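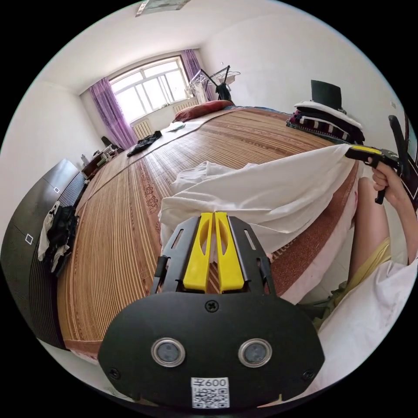

OPINION | Home

Leave the top sheet alone in summer

By Réka Győri

Every May I put a woven mat on the bed, the striped kind in tan and brown, and every May someone asks me where the rest of the bedding went. It went into a folded stack in the corner, where it stays until the nights turn cool. A mat and one white sheet are enough. I have slept this way for years and I think more people should.

The usual objection is that a bed made like this never looks made. That is true. A sheet on a mat has nothing to be tucked under. You can take it by the corner and pull it straight, and by the next morning it will be in a heap again. My view is that you should pull it straight once, when you get up, and then stop. I don't see what is gained by smoothing a sheet that will be slept in that same night.

My neighbor Grażyna Kalinowski disagrees. She grew up with starched beds and thinks a crumpled sheet makes the whole room look neglected, however clean the floor is. She may be right about how it looks. But she also spends a good part of her Saturday ironing flat sheets, and I spend mine doing something else.

The stores are on her side. Last spring I priced a summer set from Sivonach at $242, with a quilted cover, a fitted sheet, a flat sheet and two shams. The Odonia version was $328. Both were described as light. Neither was as light as one sheet, and both would have needed a place to be stored for the other half of the year. I already have a pile of blankets in red, black and white that I can't find a closet for.

The mat does ask for some care. I wipe mine down with a damp cloth and let it air with the curtains open. It should be dry before it is rolled up in the fall. Clothes left on it overnight seem to leave creases in the clothes and none in the mat, so I have stopped worrying about that too.

I will give up one point. A bare mat is hard under the head, and you want a real pillow, a thick one. Mine is red and matches nothing except the pattern in the weave. I also admit that guests don't always like it – my sister asked for a mattress pad on her first night and got one.

For everyone else, one sheet will do. Wash it often and hang it on the rack to dry. The ironing can wait until the blankets come back out.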